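3.2 The room and the cups

I should say something about where all of this happened, because the room ended up shaping the study more than I planned. We call it the Marchetti room, after the street it looks out on, and it is the place where people in our building go to drink water, park things and talk. I was interested in one small habit there: what people do with a cup once they have finished with it. The red cups in Figure 2 are the kind I mean.

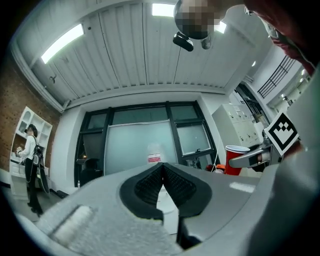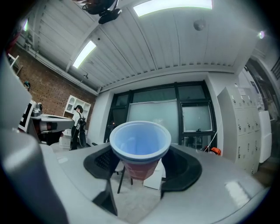
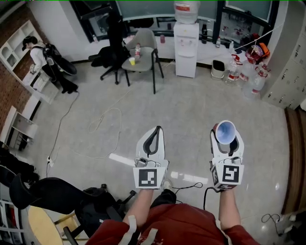 Figure 2. A cup in the Marchetti room. The third view takes in the water dispenser, the chairs and the window ledge.

I had expected most cups to go straight into the wastebasket, and I built my first coding sheet on that idea (it had a nice big column for "thrown away" and a skinny one for everything else). That sheet lasted one morning. People put cups down on whatever is flat and close to hand, and they are very relaxed about what counts as flat. So I rewrote it with two main categories, "parked" and "disposed of," and then split parked cups by surface: ledge, seat, table, shelf or floor.

The ledge was the big one. It is long and white and sits at a comfortable height under the windows, and once there is a single bottle on it, it seems to turn into a shelf in everybody's mind. I noticed the same thing at our second site, the Lasley room, which has a much shorter ledge and a proper sink. Even there the sink lost! Seats came next, and I admit I found that funny, given that people do also want to sit on them. A cup on a chair tends to get moved to another chair by the next person who needs a seat, and my coding sheet had nowhere to put that. I ended up adding a "relocated" mark in the margin and tidying it up in July.

A few words on how I kept the records. I used a plain paper diary and typed it into a spreadsheet at the end of each session. There were 26 sessions across the two rooms, all in the afternoon, and I stopped a session when the room had been quiet for long enough that I was only coding my own cup. I left my own cups out of the final tables, though I can report that I am a ledge person too.

Two things I would do differently. First, I treated bottles and cups as the same sort of object to begin with, and they aren't - a bottle with its cap on can be put away in a bag, and a cup with water in it can't go anywhere. I went back and separated them, but the early sessions are patchier than I'd like. Second, I never settled what to do about a cup that somebody picks up, looks into and puts back in the same place. In the Vovano coding scheme, which I borrowed most of my terms from, this would be a "check," and in the Prestitz version it wouldn't be recorded at all. I went with "check" for the Marchetti room and forgot to carry it over to Lasley, so please read the Lasley rows in Table 3 with that in mind.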